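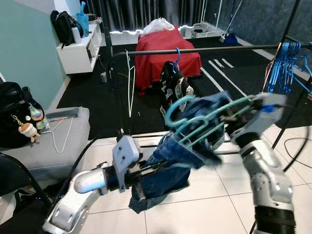

Brenda Inskip wrote in to ask whether clothing should be stored through the summer on hangers or folded in drawers, and whether the answer is the same for denim as for wool.

The position of this blog remains that heavy knitwear should be folded. A sweater left on a hanger from May until the first cold morning will stretch at the shoulders, and the stretch seldom comes out in the wash. Trousers and jeans may be kept either way. My own are hung, as the drawers at the Ivlow apartment are shallow and stick in humid weather.

Readers are also reminded that garments should be washed before they are put away. Body oils and food attract moths, including on items worn only once. Cedar blocks are permitted but must be sanded every year or they lose their scent.

Keith Treloar has disputed my earlier advice on vacuum bags. I have kept 2 wool coats in such bags and found the creases difficult to remove. His coats are lighter, and he may continue as he sees fit. A separate entry on the care of leather shoes is in preparation.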